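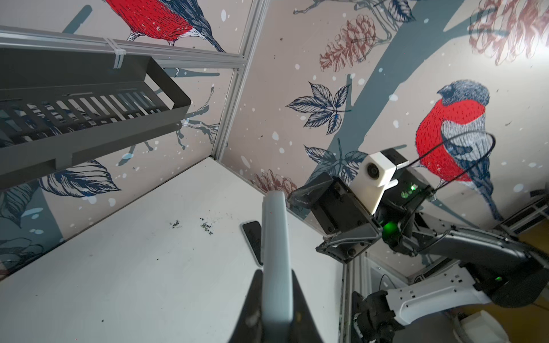 My grandmother kept her good scissors in a drawer that none of us were allowed to open, and I thought of that drawer more than once on the November afternoon I spent in Tralow, at the open house put on by a small robotics outfit called Wedness. I have lived a half-hour drive from Tralow most of my adult life and always took the long brick building behind the feed store for a place that fixed pumps. But the door was propped open with a boot tray, there was cider on a folding table, and by the time I had my coat off I had been steered to the back of the room, where a pair of robot arms share a white table inside a metal frame. The walls around the table are papered in bullfinches, great big ones with bright red breasts, sitting among pinecones and snow. A black smartphone lay face up on the tabletop with a few dark crumbs near it, and a gray finger hung just above the table as carefully as a person reaching past a sleeping cat.

I'll admit I had expected something bigger. The last time I saw a robot up close was on a plant tour years ago, where it was swinging car doors behind a yellow fence and we all had to wear the glasses. These arms are closer to the reach of a tall person leaning over a kitchen counter, and you can stand near enough to see the screws and the small green lights. The little girl next to me (purple mittens, very serious) wanted to know if it was allowed to call anybody. Her father told her he didn't think it had a plan.

The woman running the table was Pushpa Khurana, who started Wedness with her brother and who has the gift, rare in my experience, of answering the same question for the ninth time as though it had just occurred to her too. The project is called Fenero. Its aim, as she put it to our bunch, is to get a pair of arms to tidy up small flat things the way you or I would, without having to be told where each one is. Phones are what they have been at since spring.

"People ask why we don't start with something easy," she told me, "and I say, well, you try picking a phone up off a table with two fingers and your eyes half shut. Go on. I'll wait."

So I tried it, with my own phone, on the cider table, and I am sorry to report that I chased it nearly to the napkins before I thought to slide it to the edge and get a finger underneath. Khurana was delighted. She said that sliding was just the sort of thing they had hoped the arms would pick up, and that it had taken them three months to get a slide they liked the look of, and another three before she would let her mother come and watch.

Up at the table they were working on a row: black phone, light blue phone, black, light blue, set side by side, the blue ones turned so you saw their backs and the round camera lens up near the top. One arm was stretched clear across over the row and the other had come in from the right to meet it, so that the grippers were almost nose to nose. I found I was holding my breath, and so was the father, and I don't believe either of us could have told you what we were afraid of.

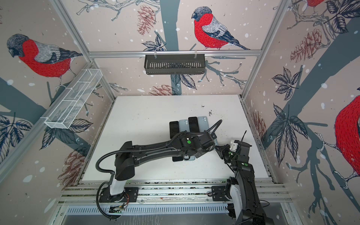 A long afternoon at a small table

There is a rhythm to a demonstration like this, and it takes a while to settle into. The first ten minutes you want something to happen. After that you start noticing things, like the black cable that loops up and over the left arm, or the little scuffs on the tabletop, and you begin to have opinions. A retired machinist beside me had a great many opinions about the grooved aluminum rail the arms are bolted to, all of them favorable, and he shared them with me at some length. He liked a frame you could take apart and put back together differently on a whim. He had built his daughter's loft bed that way.

Khurana keeps a tally in a spiral notebook, in pencil, of every run they try. The page she showed me stopped at 264. She doesn't erase the bad ones, and she writes a word or two beside them: "too quick," "shy," "went for the edge," and, beside one from the summer, simply "oh dear." I asked whether the arms were getting better or whether she was getting better at setting up the table, and she laughed and turned a page and said she had asked herself that very thing in the car.

Where it might go

I asked the obvious question next, about jobs, since somebody has to. My brother-in-law sorts returns in a warehouse and his knees are shot, so I had a personal stake in the answer. Khurana didn't brush it off. What she would like, she said, is for Fenero to do the reaching and the lining up while a person decides what a thing is and where it ought to go. She'd had two visits from a repair shop owner who wanted it for his intake counter, and she had told him both times that it wasn't ready and that he should keep his nephew on.

By four-thirty the light was going and the cider was down to the cinnamon sticks. The girl in the mittens had picked out her favorite bullfinch and was explaining her choice to the machinist. I bought a raffle ticket for the high school band on my way out, and Khurana walked me as far as the door, still talking about edges, and asked if I'd come back in the spring when they hope to move on to keys.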